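Filed under: Small Spaces / Kitchen Corner / Photo Gallery

The Orange Caddy: a Small Gallery

My name is Hoi-yan Pan and I share a studio kitchen with my friend Shih-chieh Cheung. Our building is called Lundgren House and the kitchens are very narrow, so for a long time all our cutlery was living in one drawer together with string, tape, batteries and old receipts. In December we decided to take out everything that is used for eating and to give it a place of its own. We chose plastic pieces for daily lunch, because they are light and the color makes them easy to find.

The caddy is orange and it cost me 150 at Verkero, the household shop near the station. I had also looked at a bigger one for 200, but it would have covered half of the counter.
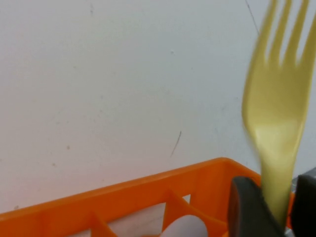
Yellow fork, four tines, with the orange rim below.

I like the pale yellow of this fork very much. It has a wide head and a narrow handle, and it is smooth to the touch. Shih-chieh prefers the white spork, which he uses for noodles and also for yogurt, and we have stopped arguing about it.

The labels were my idea. We write them by hand in Chinese, one character for each kind: spoon, fork, knife. My mother did the same with her tea boxes, and her writing was much more beautiful than mine. I practiced each character 7 times on scrap paper before I dared to use the good stickers with the blue edge.
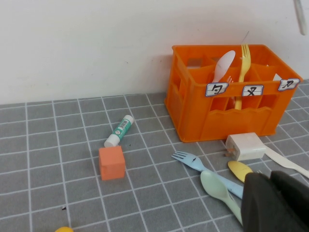

The other half of the work is the small things which do not belong with the cutlery. A glue stick goes back to the desk, and a phone charger goes to the shelf beside the bed. We have a shallow tray from Mudaveo for such objects, and every evening one of us empties it. Forks stay with forks, even when we are tired.

Next we will do the shelf with the cups, and I will add those pictures to the same page.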